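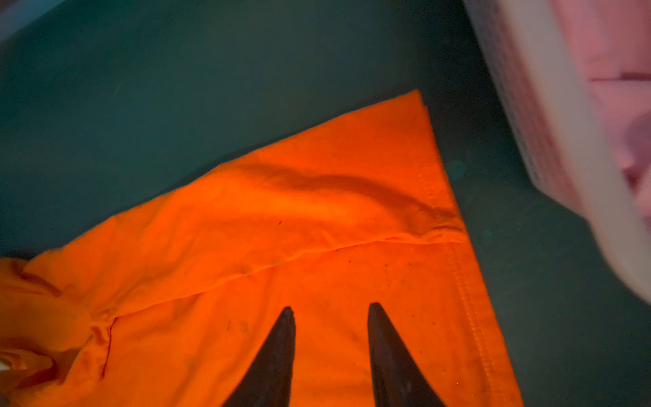
Why did the folding robot stop?

A page for young readers, by Man-sik Nam

Have you ever tried to fold a T-shirt when you are in a hurry? One sleeve hides under the back, the corner turns over, and you must begin again. For a robot it is much more difficult. I want to tell you about a robot in our workshop, which we call Zolden, and about the day it held on to something it should have let go.

What Zolden has to do

Zolden takes a piece of clothing, puts it on a table and folds it. It has fingers which open and close, and near the fingers there is a small camera. The camera is the robot's eye. Because it travels with the hand, it sees the cloth from very near, but it can't see the whole room.

Before it picks up the cloth, Zolden must answer a question that is easy for you: where does the cloth end? You can feel an edge with your fingers even in the dark. Zolden looks for lines. The edge of a T-shirt makes a line. But a seam, where two parts are sewn together, also makes a line. And a wrinkle makes a line too, with a bright side and a dark side.

Now you can perhaps guess what went wrong.

The fault

It was in September, in the afternoon. Zolden had already folded 66 pieces that day. The next one was an orange shirt with a big wrinkle. Zolden thought that the wrinkle was the edge. It closed its fingers in the middle of the shirt and began to pull.

The cloth went up like a tent. A part of it was caught under a clamp at the side of the table, so the shirt could not come. A person would feel this at once and say "oh, it is stuck". Zolden pulled harder, because its program told it: if the cloth does not move, use a little more force. It did this 7 times, always a little more.

Then there was a loud crack. The shirt was fine, only stretched. The crack came from one of the fingers, and a small piece of its tip flew across the room and fell behind a cupboard. We needed a torch to find it.

Was it dangerous?

No person was hurt. My colleague Grigoris Antoniadis was sitting at his desk, two metres away, behind a clear plastic screen. We are all glad about that screen. A small hard piece that flies quickly can hurt an eye very badly.

Grigoris pressed the red button. Every robot in our workshop has a red button, big enough to hit with your whole hand. When you press it, the motors stop. It does not matter what the robot is doing or how important it is. After that, the robot may not start again by itself. A person must look first.

How we looked for the reason

When something breaks, it is easy to say "stupid robot". But Zolden did what we had written. So we had to find two mistakes, and both were ours.

The first mistake was about seeing. We had taught Zolden with 214 pictures of cloth, and in nearly all of them the cloth was lying quite flat. It had met very few big wrinkles. If you learned the word "dog" only from pictures of poodles, you would maybe not recognise a greyhound.

The second mistake was about pulling. We had told the robot to use more force, but we forgot to tell it when to give up.

What we changed

We showed Zolden many more pictures, with folds and seams and crumpled sleeves. Each time, a person marked the line which is really the edge.

Now Zolden also tries only 2 times. If the cloth still does not come, it opens its fingers, moves the hand away and switches on a yellow lamp. The lamp means "please help me". Some visitors think that the yellow lamp is a fault. For us it is a good sign, and we come and free the cloth by hand, after we stop the robot.

The new finger tips are softer. They bend before they break.

Something to try at home

Put a T-shirt on a table and crumple it a little. Close one eye and look at it through a paper tube, from near. Move the tube slowly and say "edge", "seam" or "wrinkle" each time you see a line. Ask somebody to check your answers. I made three mistakes with my own shirt.

Words to remember

Seam: the line where two pieces of cloth are sewn together.
Force: how hard something pushes or pulls.
Emergency stop: the red button that stops a machine immediately.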